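Pelorthorpe lab extends kitchen-handling set to scoops

The manipulation group at Pelorthorpe has added a scoop task to the set of demonstrations it is gathering for its learned arm controller. The set now holds 2676 recorded runs, 203 of them for the new task. Each run is guided by hand by an operator and logged with joint positions, grip force and the view from the wrist.

Objects are moved to a new starting position before every run. Giang Trịnh, who leads the recording work, said the first batch varied too little in handle angle, and the controller trained on it failed whenever the scoop was turned by more than 30 degrees.

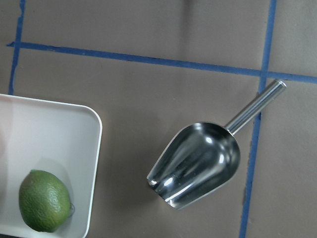 Wrist view of the taped work surface, with the metal scoop and a lime in a white tray.

Runs in which the operator drops an object are kept and labelled — earlier sets left them out. Yến Lâm checks the labels before the data goes to training.

A second site at Lalenholm will begin recording the same task in September, using 18 object pairs. The group plans to test the controller on pairs held back from both sites.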